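Hotow hand-held gripper, demonstration kit

Hotow says 500 demonstrations with this tool will teach an arm to tidy a bathroom shelf. We sell it, and we'd treat that as a claim. The Sallamus policy passed 294 trials, all on one tabletop. Change the table and we have no numbers.

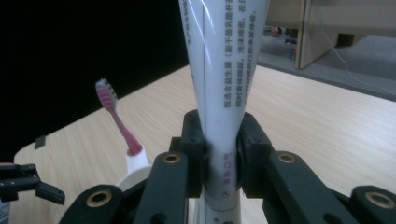
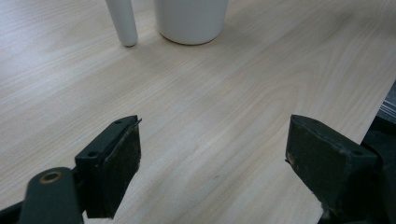 Two-finger gripper with brass-bushed linkage, at a light wooden tabletop.

What we'd want to see first
Trials with a tube the policy never trained on. Ridwan Sutanto ran 23 and won't call it a result.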